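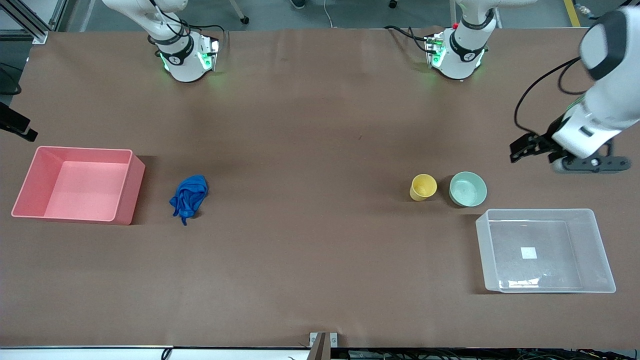

Tabletop covered in brown paper, with bins, a blue cloth, a yellow cup and a bowl.

Larnus by rail, one night, Sat 7 July

The direct train from Bellden runs every 2 hours and has no reserved seats. I took the first departure and stood as far as the junction, where most of the hikers got off. Larnus station is on the north bank. The old town is on the south bank, 12 minutes on foot by the lower bridge. The upper bridge is closed to pedestrians until August.

Luggage lockers are in the underpass and take coins only. The tourist office next door gives change and sells the day ticket, which covers both tram lines and the funicular but not the night bus.

I joined the walking tour led by Rahel Egger. It starts at the customs house and follows the town wall clockwise. There are 277 steps to the top of the watchtower, with one landing and a handrail on the left side only.

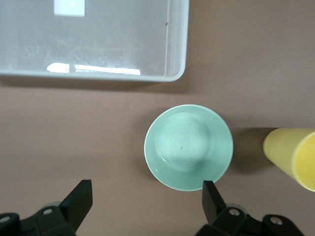

The tour ends at the fish market, which was closing by the time we reached it. Lunch places on the square stop serving early on Saturdays. Bayram, one street back, keeps its kitchen open all afternoon. I had lentil soup and flatbread at the counter.

My room was at the Beton, a former grain office above the tram depot. The street side gets the first tram before dawn. Edivaldo Siqueira at the front desk moved me to the courtyard side at no charge. Breakfast is extra and the elevator stops one floor short of the top.

The return train left from platform 2, on the far side of the footbridge. Tickets bought on board carry a surcharge.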